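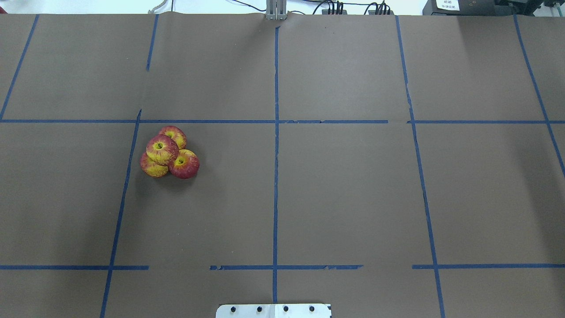 Figure 1. Four apples together in one cell of the taped grid, head camera view.

Print this page | E-mail this page

Zeltum: collecting pick-and-place examples on a taped table
Student project report
Yogesh Mathur and Tien-fu Liao, Drornska
29 Aug 2020

1. What we set out to do

When Tien-fu and I picked Zeltum from the project list in May, we both thought it would be mainly a programming project, with a bit of table work at the beginning to get some data in. Looking at my notebook now, the table work fills most of the pages (and the margins of a good many of them), so this report is mostly about that. We are still very fond of the programming, but it has its own section in the joint write-up and I won't repeat it here.

The task was to gather examples from which a learning system could pick up a simple skill: find an apple on the table, take hold of it, and set it down in a named cell of a grid. Each example is a recording of one of us steering the arm by hand through the whole movement, together with what the head camera saw and the positions of the joints. We were asked for at least 300 recordings. We finished with 374 that passed our own checks, and we are rather pleased with that!

2. The table

We covered the table in one big sheet of brown kraft paper and marked out the cells on it with blue painter's tape. The paper gives a plain, dull background that the red and yellow of the apples stands out against very nicely, and it can be thrown away and replaced when it gets too scruffy. It does wrinkle, though, especially along the back edge, and we spent far longer smoothing it than either of us would like to admit to our supervisor.

As Figure 1 shows, the tape lines are a long way from perfect. Some of them lean, so that the cells come out a little wider at one end than the other, and there are gaps in the lower long strip where the brown paper shows through. At first I wanted to pull the lot up and start again with a steel rule. Tien-fu talked me out of it, very patiently, over a pot of tea. His argument was that the system ought to learn what a cell looks like on an ordinary table laid out by ordinary people, and that a grid ruled to the millimetre might teach it to expect something it would seldom meet again. I came round to this view, although I would still like to see it tested properly, with a neat grid and a messy one side by side.

The line we did care about was the central one, running down the table to the plate at the front edge. We used it as our reference when naming the cells. A cell is called by its row (back, middle, front) and then by its place to the left or right of that line. It sounds too simple to need writing down, but in the first sessions we each had our own idea of which side was left, depending on where we were standing, and a whole batch had to be relabelled. After that we agreed that left always means left in the camera view, and Tien-fu wrote it on a card.

3. How a session went

We worked in the Nakajima room, usually in the mornings, one of us at the controls and the other at the keyboard. The person at the keyboard read out the starting arrangement from a list, set out the apples, and stepped back. The person at the controls then moved the arm, and the keyboard person marked the recording as good, doubtful or bad as soon as it was over, before we had time to start making excuses for ourselves. We swapped places after every 15 recordings, which was as long as either of us could steer well. By the end of a long turn the movements got hasty, and you can see it plainly in the joint readings.

There were three kinds of starting arrangement:

Single: one apple alone in a cell.
Spread: the apples in different cells.
Cluster: all the apples close together in one cell.

The cluster is the one in Figure 1, with the four apples bunched up in a cell on the left of the centre line and the right half of the grid clear. I have chosen it for this report because it gave us the most trouble and, I think, taught us the most. With a single apple there is room to come in from any side. In a cluster the apples touch and overlap, and the one you want may be leaning on its neighbours. If you go in for a low one, the top one is likely to roll, and then the arrangement you carefully read out from the list is gone. We settled on a rule of always taking the highest apple first, and if two seemed level, the one nearer the centre line.

We argued quite a bit over what to do with recordings in which an apple rolled away. I had been marking them bad. Tien-fu pointed out that a system that has only ever seen tidy picks will have no idea what to do after an untidy one, and so we went back and changed the rule: if the person steering went after the apple and finished the job calmly, the recording was kept and given a "recovered" tag. If they gave up, or if an apple left the table, it was marked bad.

4. Labelling and cutting

A recording of the whole movement is too long to be of much use in one piece, so we cut each one into shorter clips: reach, close, lift, carry, lower, release, with extra clips wherever there was a recovery. We did this in Evine, which lets you scroll through the pictures and joint readings together and drop a marker with one key. The 374 recordings gave us 2754 clips.

Deciding where one clip stops and the next begins was harder than we had expected. Does the lift begin when the fingers have closed, or when the apple first leaves the paper? We chose the second, then found that from the head camera it is very difficult to see that moment, with the camera looking down and the shadow so soft and faint. In the end we went by the joint readings and used the pictures only to check that nothing silly had happened. For a good part of the clips both of us placed the markers separately and compared them afterwards. Reach and release agreed well. Lift and lower agreed less well, and I would treat those markers with some caution.

5. Things we would change

The lighting in the room comes mostly from above, and we hardly varied it. I am sure a system trained on our clips will be too used to it. We would also use more than one kind of object. Apples were a friendly choice to begin with, as they are round and much the same from every side, but this means our set says nothing about how to turn a hand to suit a long or flat thing.

We should have balanced the cells from the first day, too. Our early lists were made up on the spot, and people making up lists on the spot seem to like the middle row very much. Once we had plotted the starting cells we wrote a small script to make the lists for us, and the later sessions are much more even, though the front corners are still thin. Anybody carrying on with Zeltum might like to begin there.

Lastly, we would photograph the table at the start and end of every session. Tape lifts and paper shifts, and we replaced odd pieces as we went along without writing down when. The changes can be worked out from the recordings, but it is slow work, and I speak as the person who has been doing it this past fortnight.

6. Thanks

Tien-fu did the first version of the labelling guide and nearly all of the checking on the cluster recordings, and he put up with my humming. The lists, the labelling guide and the table of cell names are stored with the clips in the Zeltum folder, along with the recordings we marked bad, in case they are of use to next year's pair.

Print this page | E-mail this page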